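Cloth Folding and Sorting at the Stonley Table: Frequently Asked Questions

What do I need to get started?
Very little! A clear stretch of wooden tabletop, a few cloths and a shallow tray or bin. We're big fans of the see-through colored kind, and you can pick up something similar at almost any dollar store.

Which cloths should I begin with?
Terry. Always terry! It grips itself, it stays where you put it, and a small teal one is easy to spot on pale wood. Save the thin fabrics for week two.

Do I have to use a big table?
No, but give yourself room on both sides. A hand towel wants more space than you'd think once you open it out flat. Ours is butcher-block style, and we keep a little green plant in the corner for company.
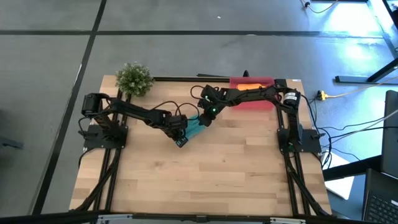

Yin wrote in to ask whether something that small is worth folding at all, and said hers go into the drawer in a ball and come out just fine. Fair enough! If the drawer closes, you're doing great. We fold ours in thirds so they stand on edge and we can see every color at once.

What is the Plivness fold?
It's our house fold, named after the street where we first held a folding night. Lay the towel flat, bring one long side to the middle, bring the other side over it, then fold in half. The thick edge faces you when it goes in the bin.

Can I do the same with thin fabric?
Sort of. Thin cloth slides, twists and slumps into a heap the moment you let go, and that's half the fun of it. Hold it up high by one end first and let it hang. Then lower it slowly and pinch out one corner at a time. 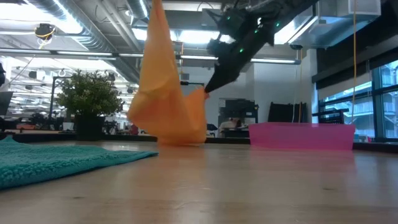
Once you have a corner, lay it down and smooth away from it with the flat of your hand. Don't tug from the far end or you'll be starting over. I love working with sheer orange because the folds show up so much darker than the single layers, so you can see where the fabric has doubled.

How many cloths fit in one bin?
It depends on the bin. Our record on the big Cudance shelf is 86 folded terry cloths, and we were very proud.

Can I bring my own?
Please do! Clean and dry, up to 100 per household.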